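Bench notebook, Monday, July 23, 2018
Glaze room, Hudgate

Celadon test, round 6. Or round 5 if you agree with Ashraf Tahiri that the June batch shouldn't count. I say it fired, it came out of the kiln, it counts. It came out brown, but it came out.

Where we are: base 281 still crawls. Not everywhere, only on the rims and on the one tile I wanted to show people. Sieved it twice through the fine mesh on Friday and got a teaspoon of grit that I am choosing to believe was the whole problem. Specific gravity was a touch high again, so I added water and wrote down how much, which puts me ahead of whoever mixed the last bucket. (The handwriting on the lid is mine. Moving on.)

Dipped 15 tiles, all from the same bag of the Cloketti stoneware, bisqued together on the middle shelf. Three-second dip for the first row, then a second dip over the top half once the shine had gone off. Wiped the feet. Missed one foot, found it later by the usual method, on the kiln shelf.

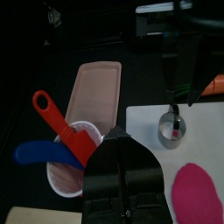
Whiting: we are on the El Sherbiny sack now. The Skokunham one ran out in the middle of a weigh-up, so the base is a blend of the two and I can't say in what proportion. Made a note to keep them apart. Made the same note in June, see four pages back, underlined.

Kiln log, such as it is. Candled overnight with the lid propped. Slow to red heat, then medium, then I went to lunch. The top ran hotter than the bottom by most of a cone, which it has done ever since the new element went in. Ashraf thinks the element is fine and the thermocouple is lying. I think the thermocouple is fine and the element is lying. We've agreed to put a cone pack on every shelf and let the cones settle it, and he has agreed to stop calling it "your element."

Results by row:

Row A, single dip. Pale gray-green, thin over the texture, nice break on the ridges. No crawling. Suspicious.
Row B, double dip. Much better color, close to what we've been after. Crawled at the overlap on almost every tile.
Row C, double dip with a pinch of CMC gum in the bucket. Same color as B, crawling down to a couple of small bare spots near the edge. Pinholes, though, which neither A nor B had.

So the gum helps and also does something else. Pinholes could be the gum burning out late, or air from the blender, since I got impatient and used the blender. Next time one bucket by hand and one with the machine, and I will try to be the sort of person who labels them before dipping.

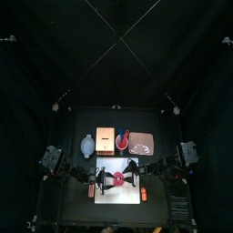

Thickness check with the pin tool: row B is heavier than I'd have guessed from the count. My three seconds seem to get longer toward the end of a row. Ashraf suggested a metronome. I suggested Ashraf dip them.

To do before round 7:
- calcine half the kaolin, see if the shrinkage comes down
- 20 minute hold at the top for the pinholes, and write down whether I did it
- cone packs, all shelves
- new lid for the 281 bucket, the old one has three recipes on it and two are crossed out
- grind the stuck tile off the middle shelf, wear the good goggles, find the good goggles

Kiln wash is drying on the spare shelf. Please don't stack on it.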